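Fevamlow After-School Robotics Club
Progress report for May, prepared for the Drilis Fund

Dear Radwa,

Thank you again for your patience while we got this written up. The students have been so busy that finding a quiet hour with them was a job in itself! We have 13 regulars now, most of them eighth graders, and your grant has carried us through the spring very comfortably.

Where we are with the fabric task

You'll remember that Houda Zerouali's group chose cloth for their project, on the grounds that everybody else at the Plinau meet would be picking up blocks. They have been collecting demonstrations with the hand-held gripper, and the log stood at 359 when I checked it last. Edges have been the hard part, black fabric especially, and Houda now asks everyone to close the fingertips right on the edge and hold there before lifting (she has it written on the whiteboard in very large letters).

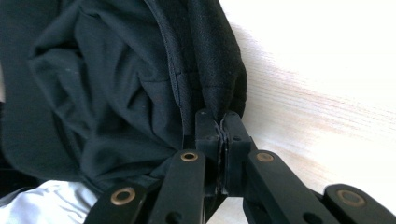
Spending to date

The gripper parts and the spare fingertips came in a little under what we had budgeted, and Hatem Abdelaziz has kept all the receipts. We bought two extra memory cards out of the difference, which I hope is all right with you. Travel to Plinau hasn't been charged yet.

What comes next

Omolara Olatunji has offered to help the students sort their recordings, and after that they want to try folding, which I suspect will take us well into the fall. We would also love to have you visit. We meet at 3:30 in the old art room, and there are usually cookies.

With warm thanks from all of us,
Lieselotte Ruppert
Club advisor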